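Ulen Card Desk Cell: Equipment Page

Setup, care and repair of the humanoid hand and arm unit 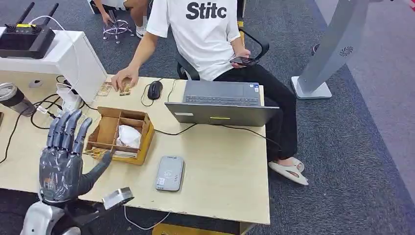
Overview

The Ulen Card Desk Cell is a tabletop work cell for picking up, presenting and putting away printed cards. It is supplied by Catacutan and supported from the Gutgate service office. A complete cell consists of one humanoid robot with jointed hands, a contactless card reader, a divided wooden box and an operator laptop. The cell is intended for indoor use at an ordinary office desk. No guarding is supplied, and the operator normally sits on the far side of the desk, facing the robot.

This page applies to cells delivered from September 2018 onward. Owners of earlier cells should ask the service office for the older sheet, as the wrist connection is different.

What is supplied

Robot with right and left arms, hands fitted
Bririk wrist module, one per arm, with white cable
Contactless card reader with cable
Divided box for card storage
Set of 24 printed cards
Wrist wrench and cable clips
Spare fingertip covers, one bag

The laptop, network router and desk are provided by the customer.

Desk requirements

The desk must be level and must not move when leaned on. A clear width of 1070 mm is required between the cable area and the edge of the desk on the opposite side. Light, matte desk tops are preferred. Glass tops and high-gloss finishes are not supported.

Power strips and adapters should be kept to one side of the desk, outside the reach of the arm. Drinks should be kept off the desk while the arm is powered.

Setting up the cell

1. Place the robot in front of the desk and lock the base.

2. Set the card reader near the front edge of the desk, with the contactless symbol facing up. Let its cable hang over the front edge. The cable must have enough slack that the reader stays in place if the cable is brushed by the forearm.

3. Set the divided box behind the reader and to one side, open side up. Remove any packing material from the compartments before the first card run.

4. Place the laptop facing the operator. Connect it to the router and wait for the cell to appear in the device list.

5. Raise the hand to the upright rest position, with the fingers pointing up and the thumb held out. All checks in the next section start from this position.

6. Lay one card flat on the desk and run the single-card test. The operator may move the card by hand between attempts only when the arm has returned to rest.

Checking the hand

The hand should be checked at the start of each working day. The check takes 15 minutes for a trained operator.

With the hand at rest, look at each finger from the front. A slight curl is normal and is part of the rest position. A finger that stands fully straight, or that curls clearly more than its neighbors, should be recalibrated from the laptop before any cards are handled.

Run the open and close sequence three times. Listen for clicking at the finger joints. Clicking on the first cycle alone may be ignored. Clicking that continues through the third cycle must be reported.

Move the thumb through its full travel. The thumb carries most of the load in a card pinch and usually shows wear before the fingers do.

Wrist module and cable

The wrist module is mounted near the wrist and moves with the arm. Its cable should fall away from the module in an easy curve. A cable that is pulled tight at any point in the arm's travel will in time damage the connector.

To replace the cable:

1. Return the arm to rest and shut down the robot from the laptop. Wait for the shutdown notice.

2. Disconnect the main power.

3. Release the cable clips, starting with the clip farthest from the wrist.

4. Hold the module steady with one hand and withdraw the connector straight out. Do not twist.

5. Fit the new cable and replace the clips in reverse order.

6. Restore power and run the wrist range test before returning the cell to use.

The module housing is not to be opened by the customer. Modules with a damaged housing are exchanged as complete units.

Cleaning

Wipe the fingers with a dry, lint-free cloth once a week. A cloth lightly dampened with water may be used on the forearm covers. Alcohol, polish and spray cleaners must not be used on any part of the hand, including the printed markings on the back of the palm, which are needed for service identification.

Bent or sticky cards should be taken out of the set.

Common faults

Card slides away from the fingers: clean the fingertips and the desk surface, then repeat the single-card test.

Card is lifted but not read: confirm that the reader cable is fully seated and that the symbol side faces up.

Hand stops short of the desk: the desk height has changed since setup. Repeat the height calibration.

Wrist module missing from the device list: check the cable first, then restart the robot.

Service and exchange

Exchange hands and wrist modules are sent from Gutgate within 14 working days of an approved request. Requests must give the cell serial number and the result of the most recent daily check. Hands should be returned in the original case with the thumb folded against the palm.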